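May 14, 2023
Dye bench notebook, Skevel workshop

Madder day! Finally got to the long soak I've been putting off, and I'm so glad I did it slow this time. Brittany ground the roots last night in the old coffee mill, much finer than the last batch, and the water was already going rusty by the time I had my apron on.

Recipe as run: 710 g of dry wool (Magdolna's handspun, the lumpy two-ply), alum mordant done earlier in the week, equal weight of madder. Kept the pot at barely steaming. Rosaire always says to stay well under a simmer or the browns come out, and after last summer's mud-colored disaster I'm a believer.

Pulled a test strand every so often and laid them in order along the windowsill. First one out was a shy peach. By the fourth we had a real brick orange, and the last one is the closest I've come to a proper red without fiddling with the water. I did add a pinch of chalk halfway through (two small spoons, level). Wayne thinks the chalk is doing most of the work and the grind hardly matters. We should split a batch and find out.

Small samples go on white plates from now on, with the teal tray underneath for carrying. Colors read so much truer on white than on the old newspaper.
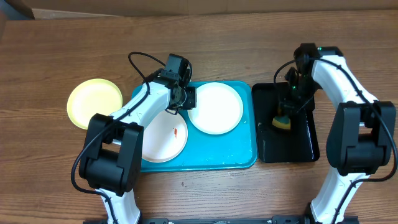
Exhaust baths

Didn't have the heart to pour out the first bath, so in went 29 small skeins of silk and leftover merino. Second dip is a warm coral, just lovely on the silk, which takes it with a glow I can't get on wool at all. Third dip went pale salmon. There might be one more in there if I leave it overnight with the lid on, so PLEASE nobody empty the big pot!

Trevor came by with a jar of iron water he's been brewing from nails. Dunked one coral skein for a count of seven and it turned a soft plum-brown right in front of us. We both yelled. Dunked another for longer and it went plain dull, so short dips only. Keep the iron spoon out of the madder pots, it has its own hook now.

Weld is up next. The Kobzar seed is doing much better than the other packet, the rosettes are already as wide as my hand, but they won't be ready to cut until July at the earliest. If it's a good crop I want to overdye a few of today's corals and see what kind of oranges we get.

For the table: plates for wet samples, turquoise tray for things on the move, black tray for anything that can drip. Please put them back when you're done.
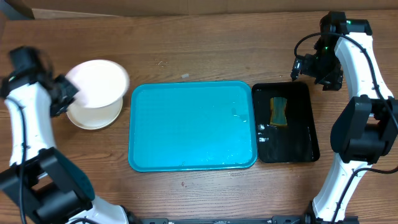

Plate and both trays on the big table.

Still to do: rinse the first skeins again (water wasn't quite clear), label the silk, wash the mill twice before anyone is tempted to make coffee in it. Lightfast strips from today go in the south window, half under card. Ask Magdolna if she has more of that two-ply, I'd take every bit of it.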